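# Aufräumen im Esszimmer

Sie führt die kleine Pension Skirnari allein, und das Esszimmer nimmt sie sich immer zuletzt vor. 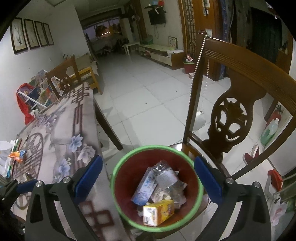
»Mit dem Müll fange ich an«, sagt sie. Flaschen, Getränkekartons, Verpackungen - alles kommt zuerst in einen Eimer, sortiert wird später in der Küche. Früher lief sie mit jedem Stück einzeln hinaus. »Heute steht der Eimer direkt am Tisch.«

Danach ist die Tischdecke dran. Sie schüttelt sie im Hof aus und wäscht sie alle 2 Wochen. Stifte und Hefte bleiben auf dem Zimmer, »die Gäste schreiben hier abends ihre Karten«.

Am meisten Arbeit machen die Stühle. In den geschnitzten Lehnen setzt sich Staub fest, ein Lappen kommt da nicht hinein. Sie nimmt einen weichen Pinsel und braucht für alle zusammen 36 Minuten. »Das habe ich im Mai einmal gestoppt.« Poliert wird nur vor den Feiertagen.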